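Ticket 169 – Two-arm cell, earphone packing: case is opened but earbud not seated
Opened by: Jolán Csizmadia
Assigned to: Kristóf Illés
Site: Vetis, small parts bench
Priority: normal
Status: waiting for customer

Jolán Csizmadia, 24 January 2019
Hello, we try to learn if the cell can take over the earphone packing from our evening people. The left arm takes a charging case from the yellow bin and holds it open. The right arm must pick an earbud from the divided tray and put it in the well. We made 118 tries with the Pirnon program. Opening the case is now quite good. Seating the earbud is not – in nearly all failed tries it stands crooked on the edge of the well and the lid cannot close.

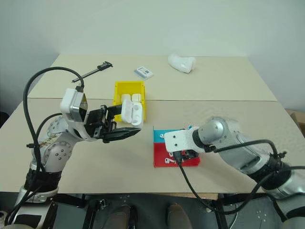

I already cleaned the finger tips and taught the tray position again. The behaviour is the same for both colours of the tray. Judit Magyar does this job by hand and she does not even look at it.

Kristóf Illés
Thank you for the clear report. Please check 2 things:
1. Is the grip force on the left arm still at the factory value? If the case turns a little in the fingers, the well is no longer where the right arm expects it.
2. Does the right arm take the earbud by the stem or by the round part? It should be the stem.

Jolán Csizmadia
Grip force was lower than factory. Zsolt Hegedűs changed it in May because the lids got scratches. I put it back and the case does not turn any more. The right arm takes the stem only sometimes, it depends how the earbud lies in the tray.

Kristóf Illés
Then please load pick routine 2 and send me the log after one shift. It turns the earbud over before the pick. It is slower, so for the moment I would keep Judit on the bench.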